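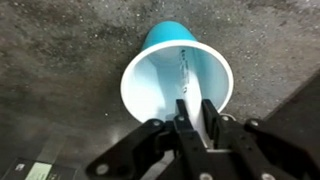
4. Working a shift alongside the Kalon floor-pickup arm

Share 5 | 2 comments

Before the arm came to the Sketham packing hall, fallen cups and strips were swept up by hand between runs. The arm now does most of that. Floor staff keep the line clear and deal with the picks it refuses.

4.1 Look at the screen at the start of the shift. The wrist view should show both black fingers and the floor ahead of them.

4.2 Leave cups where they fall. A cup on its side can be picked from the mouth, and a strip lying inside it is taken first.

4.3 If the arm stops with code 727, press HOLD and wait for the amber light. Then remove the item by hand -- do not pull it from closed fingers.

4.4 Press RESUME and step back behind the line.

CAUTION: Keep hands away from the side linkages while the light is green. They swing outward when the fingers move.

NOTE: Sweeping is no longer on the line operator's task sheet. Refused picks are, and they count as work time. Write each one in the log with the code. Questions about the sheet go to Bence Pap, faults to Andor Nyitrai.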